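News > Local > Community

Refitted hall rooms at Flulladum reopen with plain walls and pale tables

April 25, 2022

3 min read

The two ground-floor activity rooms at the Flulladum centre are open again after a refit that began in December. The rooms have been repainted, the old fitted cupboards have been taken out, and new worktops have been put in along one side of each.

The work was carried out by Brudico, a local joinery and decorating firm, at a cost of £2,549. The centre had set aside £1,926 for the job. The remainder came from the sale of the old cupboards, a piano and a set of stacking chairs, and from a small grant given by Gilani, the hardware shop on the corner opposite the main entrance.

Both rooms were last decorated 19 years ago. The walls had been dark green up to shoulder height and cream above, with a wooden rail between the two colours. The rail has gone and the walls are now off-white from top to bottom. Noticeboards, coat hooks and the framed photographs of past events have been moved to the corridor.

Fouzia Kiani, who manages the bookings, said the main complaint from groups had been the light.

"People doing close work were bringing their own lamps," she said. "The green soaked everything up, and in winter you could hardly see what colour thread you were holding. We were asked again and again for something paler, so we went for the palest one on the card that wasn't a pure white."

The worktops were the second request. Groups had been using folding tables, which wobbled and had to be carried in from the store under the stairs. The new tops are pale grey with a matt finish and are fixed at one height. Four samples were left out in the foyer in the first week of the work and visitors were asked to mark their choice on a sheet. A speckled pattern came second.

Sadia Hayat runs the model-making group in the smaller of the two rooms and voted for the plain grey.

"If you drop a tiny screw on a speckled top you might as well go and buy another one," she said. "On this you can find it. My only worry was glue, and we've been told to use mats, so we use mats."

Users are asked to follow a short list of rules, which is pinned up in the corridor. Cutting mats must be used with craft knives. Hot drinks stay on the trolley by the door. Nothing is to be taped or pinned to the new paint, and tops should be wiped down with a damp cloth at the end of a session. Scouring pads and bleach are not allowed.
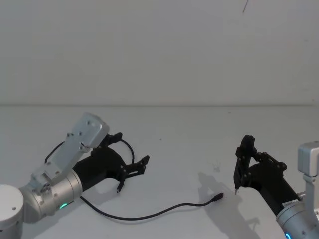

Some jobs are still to be done. The blinds for the larger room were delivered in the wrong width and have been sent back. The lock on the store cupboard sticks, and the skirting behind the radiator needs a second coat. Brudico is due to return for these before the summer timetable starts, and the larger room will be closed for one morning while the blinds are fitted.

Hire charges will stay the same until the end of the year. Groups that had a regular slot before the closure keep it, but they need to confirm in writing, either by email or on the form at the front desk. Slots not confirmed will be offered to the waiting list. Evening sessions in the smaller room are already full.

The folding tables have been kept and can be borrowed for outdoor events with a week's notice. Clolura, the toy library, has taken over the space under the stairs where they used to be stored, and the tables are now in the outbuilding. The key is held at the front desk and has to be signed for.

Ms Kiani said the kitchen would be looked at next, starting with the sink unit, but no date has been set and quotes have not yet been asked for.

19 shares | 4 comments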